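The Cladura Ferry
by Saodah Wuisan

Paperback, 192 pages
Publisher: Gitach
Series: Harbor Houses, Book 9
Category: Contemporary romance
Language: English
Condition: New
Availability: In stock

Add to cart | Add to wish list

About this book

Marta Wilczyńska has until the end of August to sell her aunt's guesthouse on the island of Cladura. She has a buyer, a return ticket and a job waiting on the mainland. What she does not have is the signature of the man who owns the other half.

Tom Arden runs the only ferry. He has lived in the boathouse behind the guesthouse since he was a teenager, and Marta's aunt left him his share in a will that no one in the family had read. He has no plans to sell. He also has no plans to be charmed by a woman who wears city shoes on a wet dock and corrects his bookkeeping.

They agree on one summer. Marta will run the house, Tom will run the boat, and on the last Friday of the season they will settle the matter for good. Then the ferry breaks down with a full house of guests on the wrong side of the water, and the two of them have to share a kitchen, a pickup truck and, for one long night, the truth about why Marta stopped coming to Cladura in the first place.

From the opening pages

The dog got off the ferry before she did, and it was not her dog.

"He does that," the man at the wheel said. "He'll come back when he's hungry."

Marta looked at her suitcase, which was standing in an inch of water, and then at the man, who was looking at it too and had made no move to pick it up.

"Is this where you tell me the island is different?" she asked.

"No," he said. "This is where you pay. Cash only."
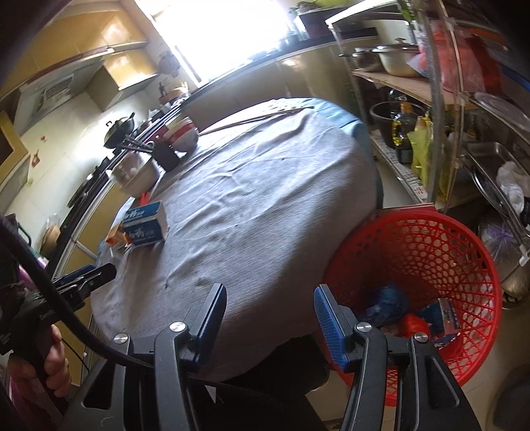
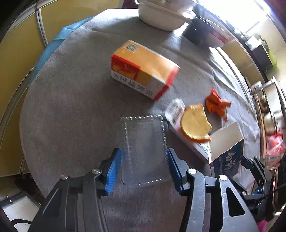

Second photo: clear plastic tray and boxes, gray tablecloth

Where it fits in the series

Each Harbor Houses book tells a complete story with a new couple, and they can be read in any order. Readers who have followed the series will meet the bakery owners from Book 4 again, and the wedding in chapter 17 belongs to a couple from Book 8. If you have not read that one yet and would like to be surprised, start there.

The book after this one has been announced but has no title or cover yet. We will list it when Gitach opens orders.

What kind of romance is it?

Slow burn, enemies to lovers, one small island. The story is told from both sides, with Marta's chapters a little longer than Tom's. Bedroom scenes are brief and the door is mostly closed. There is some strong language. The aunt's death happens before the story starts, but her illness is discussed in two chapters – readers who would prefer to avoid that may want to know.

The ending is happy. There is an epilogue set the following spring.

About the edition

This is the first paperback printing of 3000 copies. The text is the same as in the hardcover, with a few spelling mistakes corrected and a hand-drawn map of Cladura added at the front. The type is a comfortable medium size. A large print edition is listed separately, and the two have different page counts, so please check with your reading group before you order.

The cover has a matte finish that can pick up light marks in shipping. We do not treat these as damage. Bent corners, torn pages and missing pages are damage, and we will replace the book.

About the author

Saodah Wuisan wrote short fiction for magazines before her first novel. She worked for several years in a port office, and most of her books have boats in them. The Cladura Ferry is her ninth book in the Harbor Houses series. She answers reader mail through her publisher.

Ordering from Muvia

Orders placed before noon are packed the same day, Monday to Friday. Single paperbacks go in a card mailer, and orders of three or more go in a box. Gift wrap is plain brown paper with string and can be added at checkout – please type your message exactly as you want it on the card.

Unread books can be returned within 30 days. Signed copies cannot be returned unless they arrive damaged.

Readers also bought

The Lighthouse Lease (Harbor Houses, Book 8)
Salt and Sugar (Harbor Houses, Book 4)
A Room Above the Chandlery (Harbor Houses, Book 1)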